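4. Recording your first demonstrations

By now the Kvam hand gripper is charged, paired and mounted on its handle, and the recording software shows a live view from the wrist camera. This is the part we've been looking forward to! From here on you teach with your own hand: you do the job, the gripper records how you did it, and the Kvam arm learns from the recordings.

Read the whole section once before you pick anything up. Your first session will take most of a morning, and it goes much more smoothly when you know what's coming.

4.1 Preparing the work surface

A plain table is a wonderful place to start. Pick one you can walk around on at least two sides, at a height where your elbow stays bent when the fingertips are near the top.

1. Clear the table of anything that isn't part of the task. Cups, cables and phones all end up in the recording, and the model will happily learn to care about them.

2. Wipe the surface down and let it dry. Crumbs and grit get carried into the pads.

3. Set the room lights the way they'll be when the arm does the job. Close the blinds if the sun moves across the table during the day.

4. Put out one object only. For a first task we suggest something light with rounded sides, such as a plastic cup or small tub, with a clear colour difference from the table.

5. Hold the gripper at your normal starting height with the fingers fully open and look at the live view. You want both fingertips showing at the bottom and plenty of table beyond them.
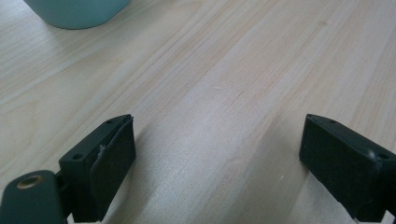
6. Move the object around the table by hand and watch the live view each time. It's fine for the object to sit near the edge of the view at the start of a take, so long as some of it can be seen. If it vanishes altogether, step back or raise the gripper a little.

7. Note the starting height in your session sheet. Cameron Ruawai, who wrote most of our practice tasks, sticks a strip of tape to the table leg as a reminder, and it works a treat.

Note: Shine on a light-coloured table is usually fine. If the glare is strong enough to hide the outline of your object, shift the lamp or turn the table before you record. Don't change the exposure setting between takes.

4.2 Holding and moving the gripper

Take the handle in whichever hand you favour and rest your index finger on the trigger. Squeeze to close the fingers, ease off to open them. Try it in the air for a minute or two until it stops feeling like a tool and starts feeling like your hand (it really does happen, and quite quickly).

1. Keep the lens clear. Long sleeves are the usual culprit, so roll them up.

2. Move at the pace you'd use to pass someone a full mug of tea. The tracker copes with faster movement, but the arm may not be able to follow it.

3. Approach with the fingers already open. Line up the gap with the object first, then go in.

4. Close until the pads grip and hold still for a moment before you lift.

5. Set the object down fully before you open. Dropping it from even a small height teaches the arm to drop it too.

Caution: Keep your free hand away from the fingers while the trigger is squeezed. The linkage behind the fingers has pinch points.

Caution: Don't press the fingertips into the table. It scuffs the blocks and can shift the pads, and the arm will copy the habit with a great deal more force than you have.

4.3 Recording a set

A set is 30 takes of the same task. Thirty sounds like a lot, but once you've got a rhythm they fly by.

1. Open a new set and give it a plain name, such as "tub to left side".

2. Bring the gripper to the starting height with the fingers open.

3. Press the thumb button once. Wait for the short beep.

4. Do the task from start to finish without stopping to talk or correct yourself.

5. Return to the starting height, open the fingers and press the thumb button again. A double beep confirms that the take is saved.

6. Move the object to a new spot and go again. Use the whole table, including the far corners and the awkward place right by your hip.

7. After every 8 takes, put the gripper down, shake out your wrist and play back the last take on the screen.

Note: A fumbled grasp that you recover smoothly is worth keeping! The arm will fumble as well, and it needs to have seen how you get out of trouble. Delete a take only if you dropped the object off the table, covered the lens or forgot what you were doing.

Note: Wing-yan Yen on our support desk recommends that two people share the recording of a large set. Everyone reaches a little differently, and the variety does the model good. Her own kitchen-tub set ran to 71 takes with two people swapping over.

4.4 Checking the fingers between sets

Take the object away, hold the gripper over the bare table with the fingers open, and look at the live view as well as at the fingers themselves.

1. Check that each pad lies flat along its full length. A corner that has begun to lift should be pressed back or the pad replaced before the next set.

2. Pick off lint and dust with a soft dry brush. Don't use solvent on the pads.

3. Check the two screws in the top of each finger, if your version has them fitted, and confirm that neither finger rocks when you wiggle it.

4. Squeeze and release the trigger several times. Both fingers should move together and come back to the same open position.
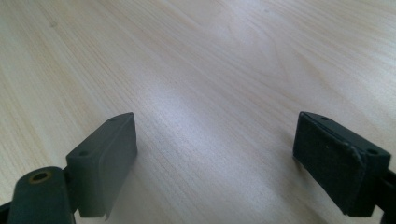

4.5 Sending a set for training

1. Connect the gripper to your computer and choose Upload Set. Leave it connected until the progress bar closes.

2. Select the arm that will do the task. The finger type on the arm must match the finger type you recorded with.

3. Start training. You can record another set in the meantime.

4. When the finished message appears, go to Section 5 and read the safety checks before you switch on the arm.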